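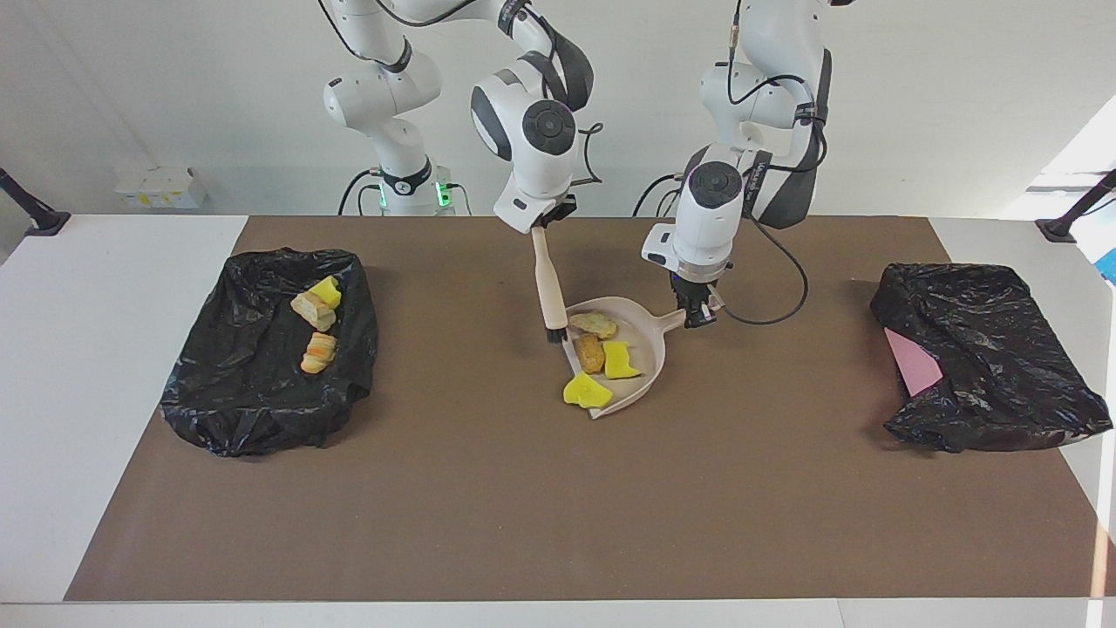 A two-arm cell with hand brush and dustpan, bread and sponge pieces in the pan. Photo: Trevberg

Trevberg publishes upkeep routine for two-arm sweeping cell

DRESADBY, March – Trevberg has released the full maintenance routine for its two-arm tabletop sweeping cell, along with the setup sheet its own technicians use. Both documents are free to download and cover the arms, grippers, cables, mat and hand tools.

The routine was written by Zuweira Akpalu, cell technician at Trevberg, after 317 hours of running time on the cell at the company's Dresadby workshop. In that period the cell had six unplanned stops. Four were traced to cables that had worked out of their ties, one to a worn finger pad and one to a brush that had turned in the gripper.

"The arms themselves gave us very little trouble," said Akpalu. "Most of my time went on cables and on the brush. The handle is smooth and it will turn if the pads are dirty, so we wipe the pads before every shift now."

The daily check takes one person and is done before power is applied. The technician runs a hand along each cable from base to wrist, looks at the ties, and confirms that the loops leave enough slack for the wrist to make its full turn. The mat is lifted, shaken out and laid back against its corner marks. Brush and dustpan are cleaned and inspected for bent bristles and chips along the front lip.

A longer service is due every 200 hours. It covers the base bolts, post clamps, finger pads and a fresh calibration of both arms against the table. Trevberg allows 44 minutes for this work, including the test run.

The test run uses bread and sponge pieces swept into the dustpan, with black trash bags on the mat. Bread was chosen for the crumbs, which show up a poor brush angle quickly. The sponge pieces are light and tend to move ahead of the bristles. If a piece is left hanging over the lip at the end of a stroke, the sheet tells the technician to check the dustpan grip first and the brush height second.

Finger pads for the cell are supplied by Nurnix. Part numbers are listed on page two of the setup sheet, together with torque settings for the base bolts.

"We had customers calling to ask how tight, how often and in what order," said Leonidas Balaskas, head of service at Trevberg. "It was all in Zuweira's notebook, so we typed it up."

A version for cells with a single arm is being prepared by Melati Liem and will be posted on the same page.

Press contact: Ilham Yeoh, Trevberg, Dresadby
Service questions: Trevberg service desk, closed Sunday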